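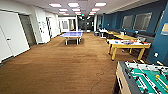
The game room on our floor, with the table tennis table in the middle.

About Moltine

Reading time: 4 minutes

Moltine is a small company that teaches robots by showing. We do not write a long program for each movement. A person guides the arm by hand, or moves it from a distance with a pair of controllers, and the robot records what the person does. After enough good recordings, it can be trained to try the same task alone.

We started with one arm, bought second-hand, and a rented room that was too warm in June. In that time we worked only for one customer, a packing company in Velia, who wanted to know if a robot can learn to put soft bags in a carton. The first recordings were not good. The operators moved too fast, they corrected themselves often, and the robot learned the corrections together with the task. From this project we took the habit which we still have today: first we teach the people, then the people teach the robot.

How we work

Every task begins with a short talk with the customer. We ask what must happen, what may happen, and what must never happen. Then one of our operators does the task with the own hands, without any robot, until the movement feels simple. Only after this we go to the arm.

For tasks with contact, such as pushing a plug or wiping a surface, we prefer to guide by hand. The operator holds the arm near the wrist and feels directly how much force is needed. For longer tasks, or when the robot must move from one place to another, we use remote control. The operator sees what the cameras see and nothing else. New colleagues find this difficult in the first week, and so they practice with easy objects like cups and sponges before they touch customer work. 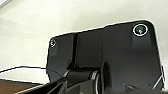 One camera sits at the head and another one close to the gripper, and we ask our operators to think about both. A hand position that is comfortable for the person can be a bad one for the camera. When the view is blocked for a long part of the task, we mark the recording and decide later if it can stay.

A normal recording session takes 45 minutes. Then the operator makes a break, also when the work goes well. Tired hands make small mistakes that are hard to find later in the data. For a simple task we plan 300 recordings, for a difficult one 700, and we look through them before training begins. What we reject, we keep in a separate folder, with a note of the reason.

Our own tools

The software we use for recording is called Talik. We wrote it ourselves, at first only for internal use, and now several customers have it on their own computers. It starts and stops a recording with a foot pedal, so the hands stay free. The operator can also add a short comment by voice – for example "slipped" or "too slow" – and the comment is saved at the right moment of the recording.

Talik is available in English and German. Other languages we add when a customer asks and has a little patience with us.

Who we are

The team comes from different trades. Some of us studied robotics, others worked before in sewing, in kitchens or in a watch repair shop. We value this mix very much. A person who has folded shirts for many years knows things about cloth that an engineer will not guess, and our best recordings of cloth come from such colleagues.

Since last year we also give courses under the name Schwerdtfeger, which is the name of the street where we had the first room. A course has up to 47 hours, divided between theory and practice, and at the end each participant has taught one complete task. No knowledge of programming is necessary. Please bring comfortable shoes, as most of the practice is done standing.

Visit or work with us

We like to receive visitors, and the best time is in the afternoon after two, when the morning recordings are finished. Please write to us a few days before, so that we can keep an arm free for you to try.

If you have a task in mind, send us a short video of a person doing it, filmed from the front and from one side. It does not need to be beautiful. We will write back with our opinion, also if we think that a robot is not the right answer for it. For open positions, please send a few lines about what your hands have learned until now, together with the usual papers.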